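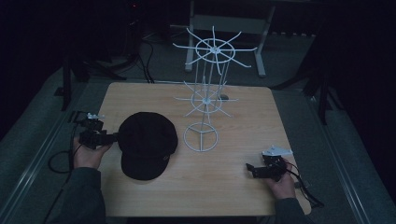

A black cap and a white wire display stand on a wooden tabletop.

Ifigeneia Gkikas grew up hearing her grandmother talk about the harbor at Emard as if it had been the middle of the world. For a while, for the people who lived there, it pretty much was.

"There were ships coming in with salt, timber, wool, glass – everything!" she says. "And then over one lifetime the water just went away. I was nine when she told me that, and I couldn't stop thinking about it. How does a harbor go away?"

She has spent most of her working life on that question. Her book, Wonwood and the Lost Harbor, is finally at the printer, and when we spoke she had just gone through the last proofs and was plainly still wide awake from it. She talks fast, jumps back to fix a date, then gallops off again.

The short version goes like this. Emard was a port town on a shallow river mouth, and Wonwood was the village upstream that cut the oak for its boats. As more of the hillside was cleared, more soil washed down. By 1814 the larger ships could no longer reach the quay, and the merchants began to leave.

"People always want the big storm," Gkikas says. "I get asked about it at every talk. And there was a storm, a bad one, but the harbor books show the trouble building for years before it. They were dredging, they were arguing about who should pay for the dredging, they were writing these wonderful furious letters."

Those letters are the heart of the book. She found 276 of them in the town archive, tied up in bundles behind the tax rolls, and read every one. Most are dull, she admits cheerfully. A pilot complains about his pay, then complains again. A rope maker wants his yard moved closer to the new channel. But 79 of them mention the depth of the water at the quay, often with the state of the tide, and when she set those in order she had something close to a chart of a harbor filling up.

"I had them laid out all over the floor," she says. "I was walking around in my socks so I wouldn't tear anything – copies, of course, the archive would never let me do that with the real ones! And you could see it. A few inches, then a foot, then this long flat stretch when the dredging worked, and then down, down, down."

What happened to the people is harder to follow. Some families moved up to Wonwood and went into farming. Others followed the trade down the coast. Gkikas traced 12 households all the way through, from the last good years of the port to their grandchildren, and each gets a chapter. Her favorite is a widow who ran the chandler's shop and kept it open long after there was anyone to sell sailcloth to.

"She started selling seed and boots. Same shop, same counter, same account book. She just turned over the page and wrote 'turnip' at the top. I love her."

I asked if there was anything left to see in Emard now. Plenty, she said, and got out a map before I could finish the question. The quay wall stands in a meadow, with iron mooring rings still set in the stone. The customs house is a private home. The street called Pilot's Steps leads down to a hedge.

"Go in September if you can," she says. "The grass has been cut by then, and the light is low in the evening, and you can make out the old channel as a dip running across the fields. I've seen it a hundred times and I still get a shiver."

Her next project will take her upstream to Wonwood itself, where the parish kept records of every oak it sold. She hasn't been through them yet, but she has seen the shelf.

"It's a long shelf," she says, and laughs. "I can't wait."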